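About Us | Visits and Open Days

Joltside is a teaching workshop on the second floor of a former shoe warehouse in Custby. We teach people to teach robots. It sounds grander than it looks, and visitors who come expecting a row of metal butlers usually need a minute and a cup of coffee.

We started with one table and a very long extension cord. The robots came later, and so did the carpet, which we got cheap from an insurance office that was closing down and which explains the color. These days we run evening courses for adults, a summer program for high schoolers, and a demonstration for anyone who can find the stairs. The elevator works too. It just takes its time.

Our courses are built on a simple idea. If you want a machine to pick up a cup, somebody has to pick up a cup first, over and over, in a way the machine can learn from. We do this with hand-held grippers. You hold one in each hand, you give up the use of your perfectly good fingers, and you try to do something a toddler can do. Most grown-ups are humbled inside of a minute. The toddlers' parents tend to be quiet on the way home.

Every November we hold an open day, and it has become the thing we are best known for, ahead of the courses we charge money for. Last year 812 people came through. The fire marshal lets us have 80 in the room at a time, so there was a line down the stairs and out past the bakery, which did very well out of it and has not offered us so much as a bun.

The stations on the floor are numbered in tape. We tried printed signs, then signs on stands, then a laminated map. Tape won. Each station has one task, and the tasks are dull on purpose: stack this, fold that, put the spoon where the spoon goes. Station 5 is the mug and the basket. It draws the biggest crowd and causes the most muttering, mainly on account of the handle. People go for the handle because that is what handles are for, and then they find out what two black jaws think of a loop.
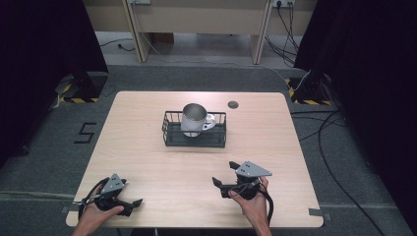
Joltside Open Day Guide, p. 6

Our advice at the mug station is to slow down and look at the tips of the gripper instead of your own hands. Hardly anyone takes it. The wire basket is low enough to reach into from above, but the rods are thin, and a jaw that comes in at a bad angle will find one. You are allowed to use both grippers. You are allowed to swear a little, if the school groups have gone through.

In the afternoon we run what the program calls the Pernatcombe Round, after the town across the river that sends a team each year and takes the whole business far too seriously. The rules are posted by the door and have been argued over more than anything else we have ever put in writing. Custby has won twice. Pernatcombe would like it known that one of those was under the old rules.

A word on the recordings. What visitors do at the tables is saved only if they say yes at the desk, and we keep the clumsy attempts along with the smooth ones. We now have 3000 of them that we use in class. Students learn a lot from watching a bad grab played back slowly, particularly when it is their own. The files carry no names, although regulars claim they can spot their own sleeves.

The grippers are put together and repaired in our back room. The course workbook is called the Hegazy, for reasons lost when we changed filing cabinets, and it is on its third edition. Students get a copy on the first evening. Visitors can buy one at the desk, where it sells slightly worse than the mugs.

If you would like to bring a school group or a club outside of the open day, write to the front office and tell us how many of you there are and how old. Morning visits start at 9:30. We can lower some of the tables but not all of them, so small children go in two batches. Please mind the tape on the floor. It marks where the tables stand, and every time a corner gets scuffed up, one of us has to get down there with a ruler and put it back.

Coats go on the hooks to the left of the door. Coffee is free, and the bakery downstairs is open until four.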